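From: Ekua Adjei
To: workshop-list
Date: 5 May 2021
Subject: Re: [workshop-list] Metal bins on wooden tables, and what to put in them

Thanks for the answers so far. I've quoted the original message below with my replies under each part, and then there's a bit at the end on our own setup which a couple of people asked for off list.

> We are replacing the plastic tubs in our sorting room. They have gone
> brittle and the corners are splitting. The choice seems to be between
> another lot of plastic, or sheet-metal bins, which cost more but ought
> to outlast us. Has anyone on the list gone over to metal, and are you
> happy with it?

We went over to metal in December and I wouldn't go back. Ours came through Relasska, who will bend to a drawing if you send them one with the dimensions on the outside faces. Don't give them inside dimensions. We did that the first time and the bins came out too wide for the shelf by the thickness of both walls.

Delivery was slow, and there was a lot of emailing back and forth about the finish. In the end we took the plain grey with no coating. The coated sample looked nice for a fortnight and then started to chip along the rim, and I didn't want flakes ending up in with the parts.

> How does the metal stand up to having things dropped in it? Our people
> tip boxes out from waist height.

It marks. The floor of a bin gets scuffs and dark smudges very quickly, and they don't come off with a damp cloth. Methylated spirits shifts some of them. Scratches stay. None of it affects the use of the thing, so we stopped cleaning for looks and only wipe out dust and crumbs now.

If you have foam pieces in the mix, check them from time to time. Foam picks up a grey rub from bare metal, and a sharp burr on a folded edge will tear it. Run a gloved hand along every edge when the bins arrive and file anything that catches. We found 2 bad edges in the first delivery, both at the corners where the fold ends.

> What about the shape? The catalogue has straight sides and sloped sides
> for the same money.

Sloped, without question. Small round things end up against the wall in any container, and with a straight side you're digging into a corner to get them out. With a slope they tend to slide back down, and you can get your fingers under them as well. The exception is anything flat, like washers or card, which will lie up against the slope and stay there.

The drawback is storage space. You pay for the full width at the rim and get less than that at the floor. We lost a bin's worth of room on each shelf compared with the old tubs.

> And do they wreck the table? Ours are wooden and not new. 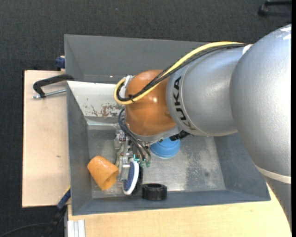

They can mark it if you drag them. Lifting is fine. An empty bin of the larger size is an easy lift for one person, but a full one is not, and people will drag a full bin every time no matter what the sign says. We glued felt strips under the bottom edges, which lasted a few months, and then changed to thin cork sheet cut to the size of the base. The cork has been better. It also takes the ring out of the metal when something hard is dropped in, and the room is noticeably quieter for it.

Keep the tables on carpet if you have it. We had a hard floor in the old room, and every plastic cap that went over the side rolled until it found the wall. Dark carpet hides dirt but it also hides small black parts, so have a torch handy for the end of the day.

> Last one - how do you decide what goes in together? We sort by size at
> the moment and it is not working.

Sorting by size didn't work for us either. A foam cup and a plastic ring might be much the same size, but they behave nothing like each other. Foam squashes under anything heavier. A thick ring stands up on its edge or lies flat, and either way it's happy at the bottom of the pile.

What we do now is sort by how much a thing minds being leaned on. There are three groups: soft, hard and hollow, and anything with a finish we care about. Mixed bins are allowed only while a lot is being worked through, and then we keep them sparse, one layer at most, so that you can see the floor between pieces. If you can't see the floor you have too much in there and something is being crushed underneath.

That's the end of the quoted message. On our own setup, for those who asked:

The bins are numbered on a card kept beside the table, and nothing is stuck to the bins themselves. Labels on bare metal lift at the corners and collect fluff. We tried the Bedent label holders, the clip-on sort, and they do grip well, but they stick out past the rim and catch on sleeves. The Egger ones are flatter and don't grip. If anybody has found a holder that does both I'd like to hear.

For dividers we use offcuts of corrugated plastic, cut with a knife to match the slope. Make a cardboard template first. The angle is the same on all our bins, so a single template has done for the lot, and it lives in the drawer with the knife.

Stock on hand is a little over what we need. We hold 2000 small parts in total, and no more than 400 are out on the tables at any one time. The rest stay in the Kostach cabinets along the back wall, in the old plastic tubs that haven't split yet. I'd sooner use those up than throw them away.

There are 5 spare bins from the batch that came out too wide. They're perfectly sound apart from the size, and I have filed the edges. If you have deep shelves, or mean to leave them out on a table, they may suit you. Free to anyone on the list who can collect. I can't post them, as the carton costs more than the bin is worth.

Please reply to me directly about the spares and to the list about anything else. I'll send the drawing round once I've corrected the dimensions on it.

Ekua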